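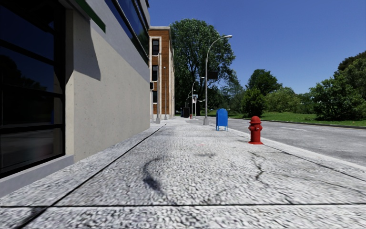 Which eyes for the pavement?

Clalon makes small delivery robots, and for most of this year its engineers have been arguing over cameras. The firm has a workshop in Wullville with room for two vehicles and a bench. Most of the testing is done on a computer in the next room, in a simulated street the team calls Dolan.

Dolan has one long pavement of speckled concrete slabs, with a building on one side and a road on the other. A red hydrant stands near the kerb, with a blue mailbox beyond it and lamp posts further along. The test route is 100 metres long. The robot has to reach the far end without touching anything or dropping a wheel off the kerb.

Jarlath Cronin set up the comparison. He wanted to test three camera arrangements with two controllers, using the same route and the same starting point each time. The first arrangement was a single wide camera mounted low at the front. The second was a stereo pair at the same height. The third was a single camera on a short mast, tilted down.

The older of the two controllers is a plain path follower. It draws a line to the goal, bends the line when something is in the way and slows down if the bend is tight. The newer one, Driltenia, plans several paths at once and keeps changing its mind between them. His brother Tadhg wrote most of it and is the first to list its faults.

"It dithers," says Tadhg. "Put it in front of a post and it will look left, look right and look left again. Then it goes round very nicely."

The brothers ran the route 461 times in June. The low single camera did worst. Cracks and dark marks on the concrete gave it the most trouble, and with the older controller it often steered round a stain as if it were a solid object. At the joints between slabs it sometimes braked for no good reason. Neither fault caused a collision, but a robot that stops for every line in the concrete is a nuisance to walk behind.

The stereo pair handled marks far better. It could tell flat from raised, and it found the kerb early. Its weak point was the building. Large panes of dark glass gave it false depth readings, and on 13 runs it drifted towards the kerb to get away from a reflection.

The mast camera was the surprise. With Driltenia it finished more runs than any other pairing, and it kept a steady distance from the hydrant. It was poor at judging slim poles close up, so Jarlath added a rule that holds the speed down near anything tall and narrow. That cost 5 seconds on a clean run.

Lighting was kept the same throughout, with a clear sky. Jarlath accepts that this is generous. Rain and low winter sun are on his list, along with pedestrians, who were left out of this round altogether.

Clalon has now fitted a mast to one of its two vehicles. The stereo pair stays on the other, and Tadhg is working on the dithering. The next trials will be held in the yard behind the workshop, which has a kerb of its own and a drain cover that the older controller has never liked.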